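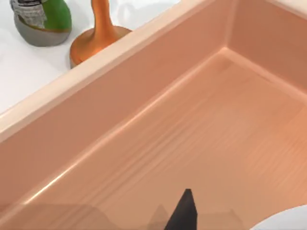 I'm still not sold on the 89 percent. That number came from the June batch, and as far as I can tell every run in it started with the objects well apart and nowhere near an edge. Move them and I think the score drops fast. Put the orange one with its round base right up against the rim of the basin, and one side of it is simply closed to the fingers. Did any of the scored runs start like that? I went through the log twice and couldn't find one.

On 2023-07-13, Wakana Oshima wrote:
> Hi all, the two-arm tidy task is basically done. Brodora is
> putting things on the shelf 89 percent of the time and Hrvoje
> says the failures are all timeouts. I'd like to enter it at
> Welberg as is and spend the rest of the summer on the Conden
> gripper. Any objections? If not I'll send the form in.

One objection, obviously.

"All timeouts" doesn't tell me much. A run that knocks the bottle over and then waves its arms until the clock stops is also a timeout in our log. Hrvoje, could you split those out? Elis had a script for it last year that checked whether anything had tipped. It may still be in the Skyrme folder. 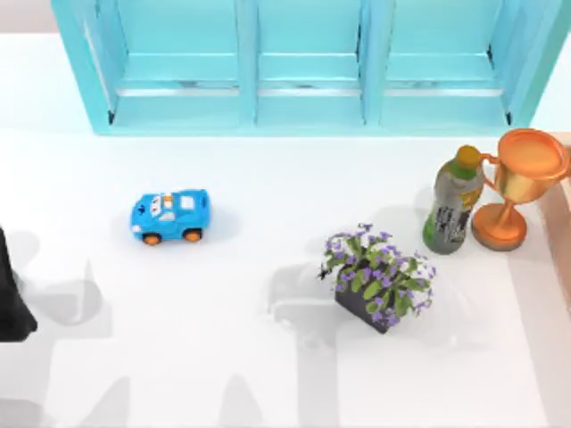 The other thing is what we count as "on the shelf." The scorer only checks that the object's center is past the front edge. It doesn't care which of the three compartments it lands in, or whether it's lying half across a divider. The car can get away with that. The trophy is tall and has a handle, and if it starts nearly touching the bottle, I want to see one arm take it out without dragging the other along. I'd believe six clean runs of that before I believe another big batch of easy ones.

Also, the shelf has a ledge at the back, and I don't think the planner knows about it. Aoife asked about the collision model in June and never got an answer that I saw. If it's still a plain box, then we're scoring contact with a shape that isn't there.
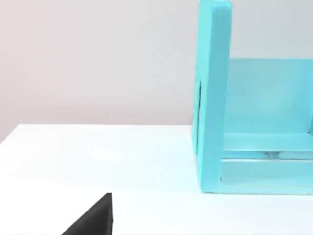

Shelf from the front left corner, with the ledge above the base rail. Gripper tip at lower left.

I'm not against Welberg. I'm against putting 89 on the form and having a judge move the bottle two inches. Wakana, can the form wait until we've rerun it with the crowded starts? I can do the runs myself if somebody gives me the machine for an evening.

Azra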